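From: Jin-sol Yeon
To: jonddale-stone list
Subject: Re: Re: Veined marble and the edge question
Attachments: 1

Hello all,

What a lovely thread to come back to! I've been away from the list for most of May and had 31 messages waiting, and I read every one of them with a mug of tea and my old sample box open on my knees. I'm picking up this one in particular:

> I've been offered a slab for the kitchen in our Jonddale house,
> white and grey with rusty veins all over it. My husband thinks
> it looks like a map. I think it looks like bacon. The yard says
> the red comes from iron and will "settle down". Will it? And do
> I want it polished or honed? We cook a lot, we have two
> teenagers and I squeeze lemons over everything. The fitter
> wants an answer before he cuts the sink hole. He has also
> said something about a net on the back and I didn't like to
> ask.
> Val

Val, bacon is a compliment! I'm very fond of the red-veined stones and I don't think they get enough love. Everyone asks for the plain white with one polite grey line through it, and then they spend years looking at a worktop that could be a fridge door.

Taking your points in order, and please shout if I've muddled any of them.

1. The colour. Iron is the usual answer, yes. It got into cracks in the stone a very long time ago and it isn't going to fade in your lifetime. I don't know what the yard meant by settling down. What can happen is that your eye settles down, and after a month you stop seeing the red as red and start seeing the whole slab as warm. Do keep the cutlery drawer end dry, though, and never use anything sold as a rust remover. Those are nearly all acid and they will eat the shine off before they touch the vein.

2. Polished or honed. Polished gives you the deepest colour, and orange and salmon veins on a pale ground do sing under it. Honed hides the lemon marks better. With your cooking I'd say honed near the hob and sink, but if this is one big piece for a table, go polished and enjoy it.
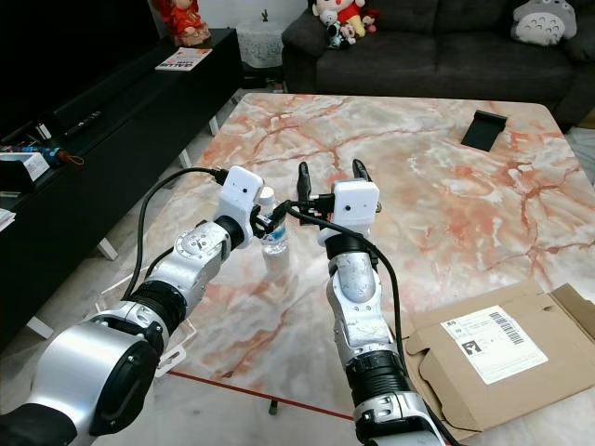
3. The net. Ask! It's a perfectly normal thing and he won't mind. Stones with lots of veins are weaker along them, so the yard glues a mesh to the back and runs resin into the face. My own hall shelf is done like that (a Brateo offcut, 721 mm long, rescued from the end of a rack) and it has had a cast-iron doorstop dropped on it without complaint. What you want to know is whether the sink hole crosses one of the thick veins. If it does, move the hole or turn the slab round.

4. Sealing. Sealer slows down oil and wine. It does nothing at all for lemon juice, and I wish the tins said so in bigger letters. Put a few drops of water on the stone, wait ten minutes, and if you see a dark patch when you wipe it up, it's ready for another coat. I use the Wuvico one because the smell is bearable, but I've no strong feelings.

5. The edge. This was the original question, I think, six replies ago! A small rounded edge, please. Sharp square ones chip on every belt buckle in the house. De Luca did mine by hand for 200 and I still run my thumb along it when I walk past.

One more thing before the fitter arrives. Go to the yard yourself with masking tape and mark out where the pieces will come from. Veins that run down the length of a worktop look quite different from veins that run across it, and a join in the wrong spot will annoy you every morning. Take a photo of the slab label too. Mine said 2232 and the delivery note said something else altogether, and I was very glad I'd checked.

Do send us a picture when it's in, Val, crumbs and all. And has anyone else on the list tried baking soda paste on a turmeric stain? I've got a yellow ring the size of an eggcup and I'm itching to have a go at it.

Happy polishing,
Jin-sol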